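Ticket 109 : pince gauche qui ne se referme plus complètement
Projet : Plesel (rangement de câbles à deux bras)
Ouvert par : Salamatu Akpan
Suivi : Onyekachi Sani
Priorité : moyenne
État : résolu, sous surveillance

Problème

Depuis la mise à jour du module de commande, la pince gauche s'arrête avant la fermeture complète. Sur les gros faisceaux de câbles, on ne remarque rien. Sur les petits, le câble glisse et retombe sur le plateau avant d'arriver au bac. La pince droite fonctionne normalement avec le même programme.

Le message dans le journal est toujours le même : « consigne de fermeture non atteinte ». Il apparaît à la fin du mouvement, jamais au début.

Il nous reste peu de séances avant la démonstration de Clirngate, donc merci de ne pas modifier le programme principal sans prévenir.

Configuration

Branche Anozie, version d'avril 2019. Consigne d'ouverture : 1 000. Consigne de fermeture : 14. Bac bleu-vert sur le plateau en bois, câbles attachés en faisceaux.

Poste de travail

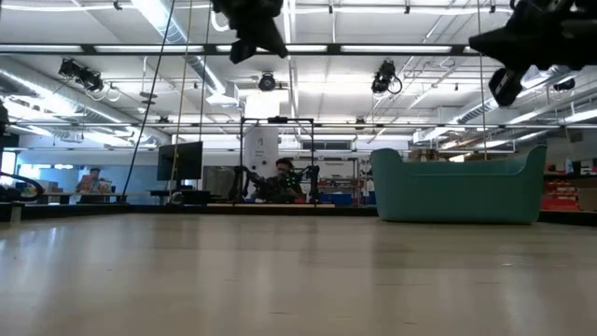
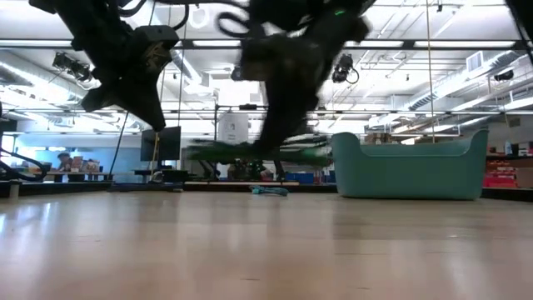 Faisceaux posés sur le bois, un bras au-dessus du gris : 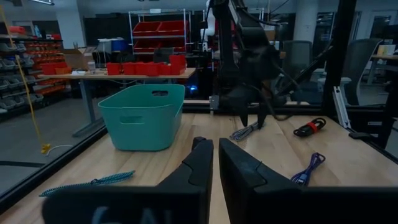 Essais effectués

1. Redémarrage complet des deux bras. Aucun changement.

2. Échange des câbles de commande entre gauche et droite. Le défaut reste sur la pince gauche. Câbles remis en place.

3. Fermeture à vide, vitesse réduite. La pince s'arrête au même endroit qu'à vitesse normale. Pas de bruit anormal.

4. Lecture directe du codeur, pince fermée à la main, moteur coupé. Valeur lue à gauche : 1 349. La valeur enregistrée dans le fichier de calibration est différente. À droite, les deux valeurs concordent.

5. Comparaison des fichiers. La mise à jour a remplacé la calibration gauche par le fichier par défaut.

Commentaire de Salamatu Akpan

J'avais lancé l'installation sans cocher « conserver les réglages ». Le fichier de droite était en lecture seule, il n'a pas été touché. J'ai retrouvé l'ancienne version sur le poste du club de Flilluldale.

Correction

Fichier de calibration gauche restauré, puis relecture du zéro du codeur. Essai refait avec le faisceau violet et le gris : prise correcte, dépose dans le bac sans chute. Le message n'apparaît plus dans le journal.

À faire

Passer les deux fichiers de calibration en lecture seule (Onyekachi).
Ajouter une copie dans le dossier partagé du projet (Salamatu).
Refaire la série complète à la prochaine séance, y compris avec le câble noir, qui n'a pas encore été testé. Fermeture du ticket ensuite si rien ne revient.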